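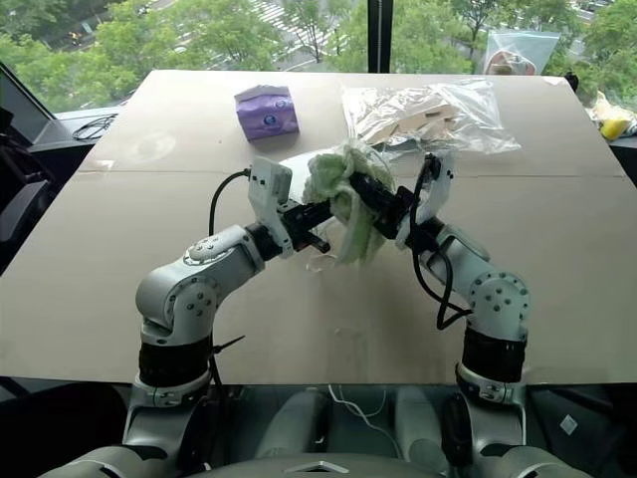

Home | Essays | Letters | Archive | About

Bring Back the Boring Bus Map

I missed my connection in Sarnlow last month, and I've been grumpy about it ever since, so I'm going to get it out of my system here and then maybe my family can have a quiet dinner again.

The route I wanted was the 12. I grew up in Plastcombe and rode the 12 to my first job and to the dentist, and once to a wedding in shoes I had to take off halfway. I know that bus! Or I thought I did. When I got to the stop by the library in April, the old map in its scratched plastic case was gone, and in its place was a sticker with a square code on it and the words "Plan your trip." My phone was at four percent. I stood there holding a cake box, and I planned nothing.

Now, I like the trip planner fine. I use it at home, when I'm sitting down with my coffee and I already know where I'm going. It's good at that. You tell it where you are and where you want to be, and it gives you a little colored line. But a map on a pole does a different job, and I think the people who took it down never stood at a stop long enough to notice. With a map you can look at the whole town at once. You can see that the bus you've been taking for years goes right on past your stop and out to the reservoir, and you think, huh, I could go to the reservoir. I found my favorite bakery (Tulano, on the corner past the old rail bridge, get the almond thing) because the name of the stop looked funny on the map and I had an afternoon to kill. No planner was ever going to send me there. I'd have had to ask for it by name.

There's also the plain business of strangers. I can't tell you how many times I've stood next to somebody at a bus map, both of us squinting, and ended up talking. They point, you point, one of you is wrong. My mother met one of her best friends that way, the two of them arguing about whether the 12 stopped on Sundays. (It did, but only in the morning.) You don't lean over a stranger's phone and put your finger on it. I mean, you could, but I wouldn't.

I did write to the transit office. I got a polite letter back that said printed maps go out of date and cost money to replace. Fair enough, they do. The map at my old stop still showed a route that quit running when I was in high school, and somebody had drawn a mustache on the compass. But the sticker goes out of date too! The one at the library had been rained on so long the code was mostly a gray smudge, and a woman ahead of me tried it three times before she gave up and flagged down a cab.

And money, okay. I'm not a budget person. But I look at the new benches with the armrests in the middle that you can't lie down on or even sit on very well, and I figure the town found the money for those. It could find some for paper.

What I'd really like is small. Put the map back at the big stops: the library, the hospital, the station, the shopping center. Make it large, with street names an older person can read without digging for glasses. Keep the code next to it for anyone who wants it. Print the number of the stop and the last bus of the night in fat black letters, so that a kid who's stayed too long at a friend's house knows whether to run.

I walked home from Sarnlow that night, by the way, or most of it, along the river road with the cake getting heavier. A 12 went by me after the second roundabout, all lit up and almost empty. I waved the box at it. The driver waved back and kept going.

Contact the editor | Copyright 2019 | Back to top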